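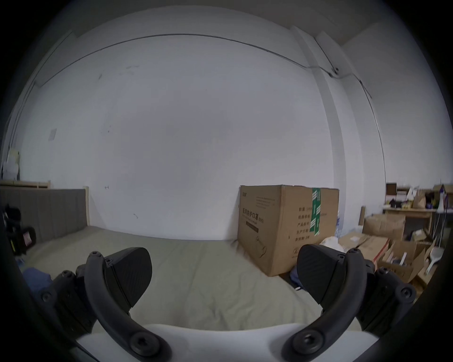
*The bedroom: sage-green sheet, grey headboard, big box on the right.*

Dec 19, 2018. Visit to the Tedska show flat, notes typed up on the train so excuse the state of them.

Got there 10 minutes late, bus. Sylvain Fleury let us in, kettle already on. Small group, 4 of us plus him. Kitchen first (Visser cupboards, nice hinges, drawers a bit stiff), then the bathroom, then the bedroom where we spent most of the time.

Bedroom is plain. White walls, a few marks on them, thin dark cable running up near the ceiling. Bed is the best thing in there. Light wooden frame, upholstered headboard, and a wooden rail along the top of it you can put things on. I'd have that at home. Sheet a pale green, bit wrinkled, nicer than the white they had in October. Big cardboard box by the bed, Chinese printing, label says medical protective masks. Bag up against the headboard, clothes and bits about. Looked lived in, which I prefered to the Lanov place where you daren't sit down.

Then laundry and folding. Sylvain's thing is that you start with the shirt up in the air, pulled out by the top edge, before it goes anywhere near the bed. Says 60 seconds a shirt is plenty. Mine took longer. Much longer.
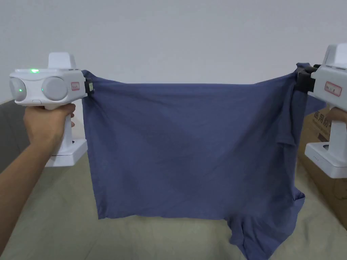

*Blue T-shirt held out by its top edge, one sleeve hanging.*

Creases are the trouble, and spare cloth bunching at one side. Sleeves too, they go where they like. Worth shaking out agian if it's bad.

Didnt get to the Kekier wardrobes, no time. Train at 19 minutes past, ran for it. Ask Sylvain for the price of the bed frame.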